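Marietjie Mokgethi has been knocking on doors in Demside since the end of the school holidays, mostly between four in the afternoon and the time it gets too dark to read house numbers. She is running for the Dirnow ward seat on council as an independent, and the only subject anybody wants to raise with her is the bus.

The 13 used to run from Demside to the hospital by way of the Jerkum shops. In the autumn timetable it was cut back to the rail station, and passengers going on to the hospital now have to change there and pay again if their transfer has run out. The council says the old route was losing money on its eastern half.

"I don't dispute that it lost money," Mokgethi says. "Buses lose money. The library loses money. I'd like somebody to tell me what they think it's for."

She worked in payroll for the school board before she put her name forward, and she talks about the transit budget the way you would expect a payroll person to. She has a binder. The petition to restore the full route is at the front of it, with 907 signatures, and behind that are three years of ridership reports which she asked for in writing and received a few pages at a time.

"They count people getting on. They don't count how far you go," she says. "So if you ride the whole way from Demside to the hospital you're one boarding, and now that you have to change at the station you're two. On paper that looks like growth."
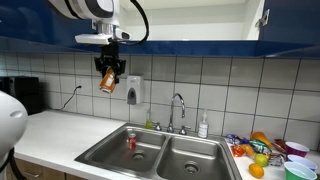 An orange can held above a kitchen counter.

Transit fares are the other half of her campaign. The single adult fare went up to $3 in September, with no change to the monthly pass. Mokgethi says this helps people with steady hours and does very little for casual workers, who often can't say at the start of a month whether a pass will pay for itself.

Her proposal is a daily and monthly cap, so that a rider paying trip by trip never pays more than a pass would have cost. She concedes she doesn't have a full costing. The finance department told her it could not prepare one for a candidate, and she says she understands the rule.

"I've done my own numbers and I'll show them to anyone. They might be off. But the council voted on the increase without any numbers on casual riders at all, so I don't feel too badly."

Her main opponent, the sitting councillor, voted for both the increase and the shorter route. He has said the savings allowed the council to keep evening service on the other lines. Mokgethi calls that fair as far as it goes, and says she would not cut evening service to pay for the 13.

Where would the money come from, then?

"The Molefe Road parkade," she says, without looking anything up. "We've been putting money aside every year to add a level to it. I've been in there at noon on a market day and parked on the ground floor."

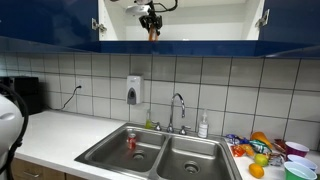 The parkade is likely to be the harder argument. Shop owners on Molefe Road have backed the extra level for years, and several of them have the sitting councillor's sign in the window. Mokgethi went to speak to them at a breakfast meeting and says she was given a decent hearing and no promises.

"One man said to me, my customers drive. I said, your staff don't. He thought about that and said he'd still rather have the parking."

She is less sure of herself on matters outside transportation. Asked about the rezoning of the old cannery land, she says she has read the staff report once and wants to read it again before she takes a position. On policing she says she would listen to the people who know more than she does. Supporters have told her she needs better answers, and she agrees with them.

She has no party behind her and roughly 20 people helping with leaflets, a few of whom she had never met before they signed the petition. There is no campaign office.
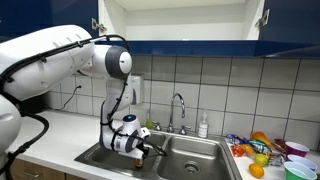

If she loses, she says, the petition still goes to council, and she will present it herself as a resident. Residents get five minutes at the microphone. She has timed the speech and it is too long.

"I'll have to drop the part about boardings," she says. "It's the best part, but it takes too long to explain."

She had another street to get through before dark, and she was going there on foot.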